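Teaching by hand: your questions

I get the same handful of emails every week, so I've put my answers in one spot. If yours isn't covered, send it through and I'll add it.

Do I need to know how to program?
Nope! You hold a pair of grippers and do the job yourself, and the recordings become what the robot learns from. If you can fold a tea towel you're most of the way there.

How many goes does one task take?
For something simple I ask for 200 recordings. The Janstead shelf task got by on 119, but the objects hardly moved between goes, so I wouldn't count on that.

What's the difference between this and remote control?
With remote control you drive the real arm from a distance and it copies you. It's slower (much slower, if you're me), but you find out straight away what the arm can't reach. With the hand-held pair you move at close to your normal speed — lovely for cloths and anything floppy.

Do I throw out the goes where I fumble?
Keep the ones where you fumbled and fixed it. A robot that has only ever seen perfect grabs has no idea what to do after a bad one. Bin the ones where you gave up halfway.

Can I sit down?
Yep, and for low shelves I prefer it. My back is 42 and has opinions. Just pick sitting or standing and stick with it for the whole batch.

What are the square markers for?
Tracking. The software uses them to work out where each gripper is, so keep your sleeves off them and wipe them if they get grubby. 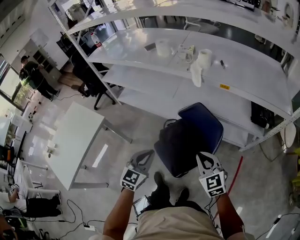

Jerome Navarro wrote in to say his wrists gave up well before his patience did, and that he now stops every 20 minutes whether he feels like it or not. He'd also like lighter grippers, please.

Can two people share a batch?
Sure, as long as you note who did which goes. We all grab things a bit differently, and I like a mix — Fakhoury's best batch came from 3 people taking turns on a Saturday.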